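Category: Research — Demonstration Learning | 33 shares | 18 comments

Frequently Asked Questions: The Troltik Two-Hand Study

The questions below were sent to the Troltik project by students, partner laboratories and members of the public. Answers were prepared by Gisela Domínguez and the project staff. This page was last revised in March.

What is the Troltik study?

Troltik is a study of how well a robot arm can learn desk tasks from demonstrations given by people with hand-held grippers. No robot is present when the demonstrations are made. The person holds the tools, carries out the task, and the recordings are later used to train a control policy that runs on a pair of arms in our Griro laboratory.

Why are hand-held grippers used instead of remote control?

Remote control of two arms at once is slow to learn, and the arms must be available for the whole session. With hand-held tools, a new participant can usually begin after a short practice period. The fingers on the tool match those fitted to the arms, so the contact between finger and object is similar in both cases.

What does a single demonstration contain?

Each demonstration holds the video from the gripper cameras, the opening width of the fingers, and the estimated position of each tool over time. It does not hold sound. A written task label is added by the participant before recording starts and is checked by a second person afterward.

How large is the current set?

The set used for the results on this page has 582 demonstrations of 18 tasks. Tasks include folding a cloth, moving a cup from one side of a mat to the other, and closing the lid of a small box with both hands.

How is the relative position of the two tools found?

Position is estimated first from the video and the motion sensors. Where one tool can be seen by the camera of the other, the printed square markers provide a second estimate, and the two are combined by a method we call Twal. When the markers are out of view, Twal relies on the first estimate alone and reports a lower confidence.

Does the background of the room matter?

It does. In early trials, policies trained in one room did poorly in another. Demonstrations are now made at ordinary desks, with monitors, cables and other everyday items left in place. A desk is not cleared unless the task requires it. 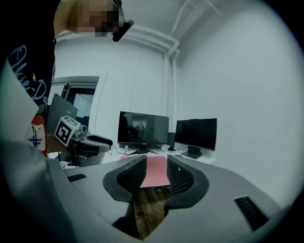

Participants are asked to keep their normal working posture and to move at a comfortable speed. Very fast wrist turns blur the video and reduce the number of usable segments. A recording with long blurred sections is removed during review, and the participant may repeat it.

What results have been obtained so far?

On the tasks that need both hands, the trained policy completed 70 percent of its trials when Twal was used. With the video and motion estimate alone, the figure was 33 percent. Most remaining failures occurred when the two grippers had to meet at the same object — the lid task is the clearest case — and small errors in relative position led to a missed grasp.

Are the faces of participants shown?

Faces are obscured in all material that is released or published. Participants may also ask for their recordings to be withdrawn at any time before a release is fixed.

May other laboratories use the data?

Requests are accepted from universities and nonprofit research groups. Applicants should state the intended use, the name of the responsible researcher, and how the files will be stored. Requests should be addressed to Gisela Domínguez at the Troltik project office.

Filed under: Robot Learning, Data Collection, Two-Hand Tasks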